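# Wurkero bin-picking kit: a review from an after-school robotics club

We've had the Wurkero kit in our club for one full term now, and I promised the other schools in the Hekmont network that I would write up how it went.

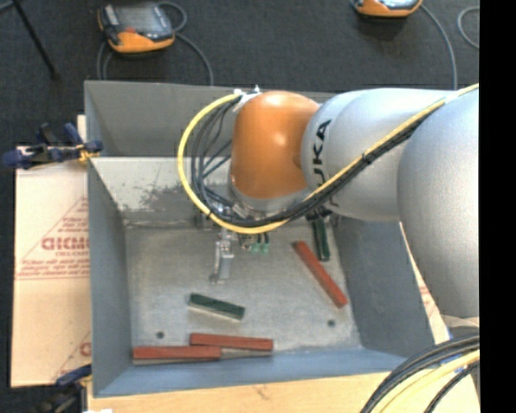

First, what you get for the money. The kit is a box of blocks, a printed workbook, a set of lesson files for the teacher and a bit of software that scores each run. It does not come with a robot, and I'd say that very clearly to any club thinking of ordering one! We are lucky enough to have time on a KUKA arm at the Ďurica training center, two evenings a month, and the rest of the time the students plan and argue at their desks in our own room (mostly argue, but in a good way).

The task sounds simple when you read it out loud. Blocks lie in a metal bin any old way, and the robot has to pick them out one at a time. My students thought they'd have it done before the snacks came out. Then they met their first block leaning up against a wall, and their second block lying partly on top of a third, and the room got very quiet – I have rarely enjoyed a silence so much. Red and green blocks are a good choice for beginners, as sorting by color gives them an early win while they are still working out angles and reach.

The workbook is the best part by far. It's written in plain language, it has wide margins, and it lets the students get stuck for a while before it offers a hint. Chapter four, on planning a path that keeps the fingers clear of the bin walls, took us 70 minutes the first time through and I wouldn't cut any of it. A couple of my quieter students took that chapter home and came back with sketches far better than mine.

I was less happy with the scoring software. It took some 30 minutes to set up on our old laptops, it forgot our team names more than once, and the screen where you enter a failed pick is hidden behind two menus. When your club fails as many picks as ours does, you get to know those menus very well. The teacher files could also use a page on cables. Anybody who has worked near an arm like this knows how much of your attention goes to where the cables will end up when the wrist turns, and my students had to learn it from the center's staff.

We also tried the Jinow starter set last year, and people keep asking me which one I'd pick. Jinow is cheaper and friendlier for younger children, with more pictures and shorter tasks. Our older group ran through it quickly and got restless. For high school students who can get to a real arm now and then, I'd go with Wurkero and put up with the software.

We'll be using the kit again when the club starts back in August, and I've already asked for a second workbook, as the first one has juice on it from chapter two onward.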